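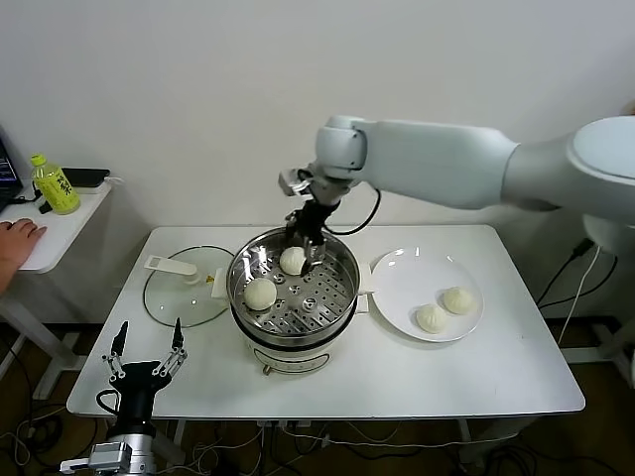

Chapter 4

Steam, Water and Heat

My grandmother kept a pot of water going on the back burner from the first cold day in December until well into spring. As a kid I thought she was always about to cook something. She mostly wasn't. The kitchen was the only warm room in the house, and she liked the windows fogged up so the neighbors couldn't see in. But that pot taught me the first thing I ever knew about heat. I stuck my hand over it once, a good foot above the rim, and it was lovely. Then I stuck my hand much closer, and I spent the evening with my fingers in a bowl of cold water while my aunt yelled at everyone in turn.

Same pot, same water, same stove. Why was one spot lovely and the other one awful? We're going to spend most of this chapter on that question, and by the end you should be able to answer it properly, with numbers.

Let's start with something you can try at home (with an adult nearby if you're younger than the rest of the class). Put a pot of cold water on the stove, hang a kitchen thermometer in it so the tip isn't touching the bottom, and write down the temperature every minute. For a while the numbers climb nicely. Plot them and you get something close to a straight line going up. Then the water starts to boil, and the line goes flat. You haven't touched the burner. It's pouring out just as much heat as it was before, and the thermometer sits there like it's gone to sleep.

The first time I ran this in a classroom, a student named Anas Issa put up his hand and told me my thermometer was broken. So we got another one out of the drawer. Same reading. He asked for a third – I gave him a third! – and when that one agreed with the other two he sat back and said, "Then where is it all going?"

I've started this chapter with his question every year since, because I can't think of a better one. Where is it all going?

4.1 What the flat line means

When you heat water that isn't boiling yet, the energy goes into making its molecules move faster, and a thermometer picks that up as a rise in temperature. Once the water boils, the energy has a different job to do. The molecules in liquid water hang on to each other pretty hard. To turn a molecule of liquid into a molecule of steam, you have to pull it away from its neighbors, and the pulling takes energy. At a full boil, that's where the burner's heat goes. The molecules that leave aren't any hotter than the ones they leave behind. They've been set loose, and somebody had to pay for it.

We call this energy latent heat. Latent is an old word for hidden, and I think it's a good name, even though it sounds a bit grand for something that happens every time you make pasta.

Now flip it around. Suppose a bit of steam bumps into something cooler than itself, like a dumpling, or the lid of the pot, or the hand of a nosy seven-year-old. The steam turns back into liquid water. We say it condenses. And when it does, it gives back every bit of the energy it took to get loose in the first place, right there on the surface where it landed. So a puff of steam can hurt you much more than the same mass of boiling water, even when a thermometer would give you the same number for both. The water only has its ordinary heat to hand over. The steam has that plus the hidden part.

So what about my hand a foot above the pot? Up there, most of what I felt was warm, damp air. The steam had already mixed with the air of the kitchen and a lot of it had condensed into the little white cloud you see over a pot. (People point at that cloud and call it steam. It's a mist of tiny liquid drops. Real steam is invisible, and it lives in the clear gap just above the water. Look for the gap next time, but please look from the side.)

4.2 Why cooks like steam

A good friend of mine, Joelle Haddad, ran a lunch counter for years and had never taken a physics class in her life. She could still tell you exactly how long to steam a bun and what would go wrong if you lifted the lid halfway through. I once tried to explain latent heat to her across the counter and she listened very kindly and then said, "So don't lift the lid." Well, yes.

What she knew from practice, we can put in our own terms. Food in a steamer sits above the water on something with holes in it. Steam comes up through the holes, finds the cool surface of the food and condenses there. The cooler the food, the faster this happens, so the heating is quickest at the start. And the surface doesn't get much hotter than boiling water, so bread dough cooked this way stays pale and soft. The brown crust on an oven loaf needs a much hotter, drier surface.

Before you read on, take out your notebook and write down your best guess for each of these. Don't look anything up yet.

Does turning the burner from medium to high make boiling water hotter?

If 40 grams of steam condense inside a closed pot, how many grams of liquid water do you get?

You have 200 grams of water and 800 grams of water, both already boiling, on identical burners. Which one boils dry first, and how much longer does the other one take?

Keep that page. We'll come back to it in Section 4.5, and you'll be marking your own guesses in a different color.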